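Chapter 7
Learning From Hand-Guided Grasps

What you will find in this chapter

Why we record people's choices before we train anything
The Maihi procedure, start to finish
What the wrist camera knows and what it doesn't
Reading a success curve without fooling yourself
Blur, glare and other honest troubles
Exercises and a longer project

If you have worked through Chapter 6, you have by now written a grasp planner of your own, and I hope you are a little proud of it. You should be! You gave the arm a model of the object, a model of the fingers, and a rule for bringing the two together, and if all went well the thing closed on the block and lifted it. If it went less than well, you probably spent an evening nudging a friction constant up and down and wondering whether you had chosen the right course. (Most of us have had that evening, some of us more than once.)

The trouble with the planner is that it wants to know so much. It wants the shape of the object. It wants the weight, or a decent guess at it. It wants the table to be exactly where you said the table was. In a factory cell, where the same bracket arrives the same way up all day long, these are fair things to ask for. In a kitchen, a stockroom or a hospital supply closet, they are a great deal to ask for, and much of the work done on grasping in the past several years has been a long attempt to ask for less.

This chapter is about one family of answers. Instead of telling the robot how to grasp, we guide it through a good many grasps by hand, record what its camera saw and what the person made it do, and then fit a policy that goes from the one to the other. The general name is imitation learning, and you met the bare idea of it in Chapter 2 with the line-following cart. Now we are going to do it properly, with an arm that has six joints and a camera that rides along at the wrist.

7.1 Where the method comes from

I am going to lean on a single study through the whole chapter, partly so that you can see one piece of work all the way around and partly, I admit, out of fondness, as I spent a good stretch of time in the lab where it was done. The study was called Maihi. It was carried out at the Jolmont teaching lab, on a pair of bench arms, with a recording program named Prilness that had been written for another purpose and was bent into shape for this one. The objects came from Custico, a supplier of mixed small goods, which sent them in unsorted bags. We liked the bags very much. When you pick your own test objects you can't help choosing ones you believe the robot can manage, and a stranger's bag of odds and ends cures you of that in an afternoon.

The question behind Maihi was a plain one. How many guided grasps does a policy need before more of them stop helping? Everybody in the field had an opinion, and the opinions were far apart. Some people held that a few dozen careful recordings would do. Others would not start training until they had thousands. Both camps could point to robots that worked.

7.2 The procedure

Each trial began the same way. An object was placed on or near a shallow tray, in a spot drawn at random by the program. The operator then steered the arm by means of a hand controller, closed the fingers, lifted, and set the object down in a second spot, also drawn at random. Prilness kept the camera view, the joint angles and the finger opening for every step of the motion. A trial in which the object was dropped was kept too, and marked as dropped. Please don't skip over that last sentence. Students are forever throwing away their failures, and then they have nothing to show them what a failure looks like from the inside.

The full collection came to 3000 recorded trials over 63 different objects. From these we drew a small set of 1000 trials, at random, and trained one policy on it. A second policy was trained on the whole collection. Everything else was held the same: the network, the length of training, the way the images were cropped. Then both policies were tested on the bench, and between them they made 1090 attempts, on objects from a fresh bag that neither one had seen.

The result surprised a few of us. On objects lying flat in the open, the two policies were so close that we could not tell them apart with any confidence. The extra recordings bought us almost nothing there. On objects near the rim of the tray, where a finger has to come down in a narrow space without catching the edge, the larger set was plainly better. In other words, the number of trials a policy needs depends a good deal on which part of the job you are asking about, and a single overall score will hide that from you. We will come back to this in Section 7.4, with the curves in front of us.

7.3 What the wrist camera sees

Before we get to curves, I want you to spend some time with the raw material. It is very tempting to treat the images as something that goes in one end of the network and never needs a human eye. Look at them anyway. Look at a lot of them, and look at them slowly, the way you'd leaf through a box of old letters.

A camera fixed at the wrist has one lovely property, and it is that the fingers always turn up in the same part of the view. The policy never has to search for its own hand. What moves is everything else: the tray slides and tilts as the wrist turns, and an object can go from sharp to smeared within a few steps. A smeared object still carries useful news. The direction in which it lies often survives the blur quite well, even when you could not say for certain what the object is, and direction is a large part of what the fingers need to know.

So try to read each image as the policy must. Where is the object in relation to the gap between the fingertips? Which way does it lie? How much room is there between it and the rim?
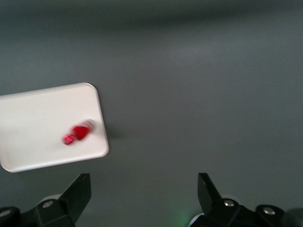
Figure 7.1. A view from the wrist camera, with the fingers open and the red object still up and to the left of the gap between them. Its outline is blurred, but the diagonal from lower left to upper right can be read easily. Note that it lies well inside the tray, slightly toward its right side.

7.4 Reading a success curve

A success curve shows the share of attempts that ended well, plotted against the number of trials used in training. It is the most common picture in this part of the literature, and it is easy to read too much into one. Suppose the curve climbs steeply and then goes nearly level. The usual thing to say is that the policy has learned all it can. Perhaps it has. But a level stretch can also mean that the easy objects are finished and the hard ones have hardly begun, and if the easy ones make up most of your test, the hard ones will scarcely move the line.

The remedy is dull and it works. Split your attempts into groups before you run them, and draw one curve for each. In Maihi we split by distance from the rim, and we wrote the groups down in the lab book before the first test attempt, so that nobody could be tempted to shift the boundary afterward. You will do the same in Exercise 7.2, using the smaller set of recordings, and I would ask you to sketch the curves you expect by hand before you plot the real ones. Keep the sketch. You will want it when we reach Section 7.6.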